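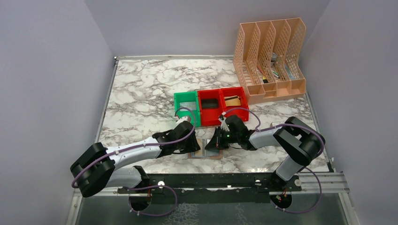 Plateau à motif marbre blanc, veiné de gris.

Entretenir le matériel du groupe à la maison : les astuces qui traînent, et ce qu'elles valent

Je joue de la basse dans un groupe de hard rock qui s'appelle Zorklow et qui n'a jamais rempli une salle. En revanche, nous avons usé beaucoup de matériel, dans une cave, puis dans un garage, puis dans une autre cave. On m'a donné à peu près tous les conseils possibles pour le garder en état, souvent avec beaucoup d'assurance. J'en ai essayé une bonne partie. Je note le résultat par type de matériel, avec mes doutes quand j'en ai.

Les cordes bouillies

Le grand classique des bassistes fauchés. On enroule les vieilles cordes, on les plonge dans une casserole d'eau bouillante, on les sèche et elles sonnent comme neuves. Enfin, c'est ce qu'on raconte. J'ai fait l'essai sur un jeu filé rond qui avait une saison de répétitions dans les doigts. Laissées 14 minutes dans l'eau frémissante, séchées au torchon puis au four tiède porte ouverte, remontées le soir même. Il y a un gain, je ne vais pas prétendre le contraire, les aigus reviennent. Ils sont repartis au bout de quelques répétitions et la corde de ré a cassé au niveau du sillet la fois suivante. Avec du gaz, du temps et une corde à racheter à l'unité, je ne suis pas sûr d'avoir économisé grand-chose.

Si vous tenez à essayer :
- dégraissez d'abord les cordes avec un chiffon, sinon tout flotte dans la casserole ;
- ne prenez pas la casserole des pâtes ;
- séchez tout de suite et complètement ;
- évitez les cordes à revêtement, qui pèlent ;
- gardez un jeu neuf dans la housse.

Pour les cordes de guitare, plus fines, je ne vois pas l'intérêt. Un coup de chiffon sec sous et sur les cordes après chaque répétition fait davantage, et ça prend le temps que le batteur met à ranger son tabouret.

L'huile de citron sur la touche

On en trouve sous toutes sortes d'étiquettes, la plupart du temps une huile minérale parfumée. Sur une touche en palissandre ou en ébène, une ou deux fois par an, trois gouttes sur un chiffon, on essuie l'excédent au bout de quelques minutes. Je n'ai jamais constaté de différence entre le flacon du rayon musique et celui du rayon meubles, mais je lis la composition : s'il y a de la silicone, je repose. Le vrai jus de citron, que j'ai vu recommandé très sérieusement sur un forum, est acide et n'a rien à faire là.

Sur une touche en érable vernie, l'huile ne sert à rien. Chiffon à peine humide, puis chiffon sec. Quant à l'huile d'olive, elle rancit. J'ai eu entre les mains une guitare qui sentait la friture depuis des années et je doute qu'on puisse la récupérer.

Les potentiomètres qui crachent

Quand le volume grésille dès qu'on y touche, la première chose à faire ne coûte rien : ampli éteint, on tourne le bouton d'une butée à l'autre une bonne vingtaine de fois. Dans la moitié des cas chez nous, cela suffit pour plusieurs mois. Si le bruit revient, une giclée de nettoyant contact dans l'ouverture du potentiomètre, et on recommence à tourner.

Le dégrippant multi-usage qu'on a tous sous l'évier, je m'en méfie. Il nettoie sur le moment, laisse un film, et le film attrape la poussière. Certains jurent que cela ne leur a jamais posé de problème. C'est possible. J'ai quand même remplacé deux potentiomètres sur une basse traitée de cette façon, et j'avais acheté la basse d'occasion, donc je ne peux rien prouver.

Pour un ampli à lampes, je n'ouvre pas. Les condensateurs peuvent garder une tension dangereuse longtemps après qu'on a débranché. Dépoussiérer la grille au pinceau sec et porter le reste à quelqu'un dont c'est le métier me paraît raisonnable.

Les câbles

Le câble miracle, j'y crois peu. J'ai payé 51 euros un jack de la marque Protetti, gaine tressée et promesse de « transparence ». En répétition, à l'aveugle, le guitariste tourné vers le mur, aucun de nous n'a su le reconnaître du câble souple acheté au mètre et soudé sur la table de la cuisine. Le Protetti est solide, je le reconnais, et je m'en sers encore.

Ce qui fait durer un câble :

Le ranger en boucles larges, en alternant une boucle dans un sens et une dans l'autre. L'enrouler autour du coude finit par vriller la tresse à l'intérieur.

Le fermer avec un lien scratch. Les élastiques collent à la gaine en été et les nœuds cassent le fil près de la fiche.

Le passer dans la courroie avant de le brancher. Quand on marche dessus, c'est la courroie qui encaisse.

Ne pas le tenir en place avec du gros ruban adhésif argenté. La colle reste. Le ruban de scène en toile se décolle proprement s'il n'y passe pas la semaine. Pour la colle déjà incrustée, de l'alcool ménager sur un chiffon, sans frotter comme un sourd, et essai préalable sur un bout discret.

Pour trouver un faux contact, branchez le câble sur un ampli à bas volume et pliez-le doucement par petits bouts, en partant des fiches. Neuf fois sur dix, c'est à la soudure. Dévisser la fiche et refaire le point prend un quart d'heure, fer chaud compris.

Les cymbales

Le ketchup, donc. L'acidité attaque l'oxydation, le bronze redevient jaune, la photo avant/après est jolie. Il enlève aussi une partie du logo imprimé si on le laisse traîner dessus, et il faut rincer longtemps pour que la cave ne sente pas la baraque à frites. Notre batteur l'a fait sur une crash Vodden d'entrée de gamme. Il la trouve plus brillante à l'œil et aussi à l'oreille. À l'œil, d'accord.

Les produits spéciaux pour cymbales font la même chose en plus cher, certains avec un abrasif fin qui finit par adoucir les sillons. Pour enlever les traces de doigts, l'eau tiède et une goutte de liquide vaisselle suffisent. On frotte dans le sens des sillons, on rince et on sèche aussitôt. Ensuite, prendre l'habitude de porter les cymbales par la tranche.

Une fissure au bord ne se « guérit » pas avec du vernis à ongles, malgré ce qu'affirment plusieurs vidéos. Percer un petit trou à chaque extrémité de la fissure peut l'arrêter un moment. J'en ai vu tenir et j'en ai vu repartir de plus belle.

Le mur et les voisins

Les boîtes à œufs n'isolent pas. Elles mangent un peu d'aigu dans la pièce, elles brûlent très bien et les basses passent au travers comme si de rien n'était. Je m'étonne de devoir encore l'écrire. Les plaques de mousse fine vendues en lot ne valent guère mieux contre le bruit chez le voisin, elles calment seulement l'écho de la pièce.

Chez nous, voici ce qui a changé quelque chose, par ordre de coût :

- décoller l'ampli basse du sol, sur une chute de moquette épaisse et une planche ;
- l'éloigner des angles ;
- boucher le bas de la porte avec un boudin bien lourd ;
- monter la batterie sur un tapis, le tapis sur un panneau, le panneau sur des chutes de mousse dense ;
- baisser le volume.

Le dernier point a provoqué plus de discussions que tous les autres. Nous avons mesuré environ 70 décibels sur le palier avec une application de téléphone, chiffre auquel je ne me fie qu'à moitié, ces applications n'étant pas étalonnées. La voisine du dessus, elle, donne un avis très fiable.

Et des bouchons d'oreille pour tout le monde. Le coton ne protège de rien. Les bouchons en mousse conviennent si on les roule bien avant de les enfoncer, ceux à filtre sont plus agréables pour chanter.

L'humidité de la cave

Les sachets de gel de silice récupérés dans les boîtes à chaussures sont souvent déjà saturés quand on les met dans l'étui. Le riz cru ne fait presque rien, à part des grains dans la mécanique. Un hygromètre bon marché posé dans l'étui en dit davantage. S'il grimpe, il vaut mieux remonter les guitares dans l'appartement et laisser en bas ce qui craint moins, pieds de micro et caisses vides.

Pour la housse qui sent le moisi : aspirateur dans les coutures, bicarbonate saupoudré le soir, aspirateur encore le lendemain, puis une journée fermetures ouvertes près d'une fenêtre. L'odeur a diminué sans disparaître. Le vinaigre blanc pulvérisé marchait aussi bien, et l'odeur de vinaigre a mis plus longtemps à partir que celle du moisi.

Grilles et micros de chant

La grille d'un micro de chant se dévisse. Beaucoup de chanteurs l'ignorent et c'est regrettable pour celui qui passe après. Eau tiède, savon, vieille brosse à dents, la mousse intérieure lavée à part, et séchage complet avant remontage. La capsule reste au sec, on n'y vaporise rien du tout. Les lingettes désinfectantes passées sur l'extérieur font joli et laissent la mousse telle quelle.

Ce que j'achète encore

Peu de choses. Au magasin Hettiarachchi, où je prends mes fournitures, je repars en général avec un jeu de cordes, des piles de 9 volts et des liens scratch par paquet de 4. Le kit d'entretien en mallette, avec ses petits flacons assortis, me fait de l'œil à chaque passage près de la caisse. J'ai regardé les étiquettes : un nettoyant vitres, une huile, un chiffon qu'on a déjà chez soi. Je veux bien qu'on me démontre qu'il y a autre chose dedans.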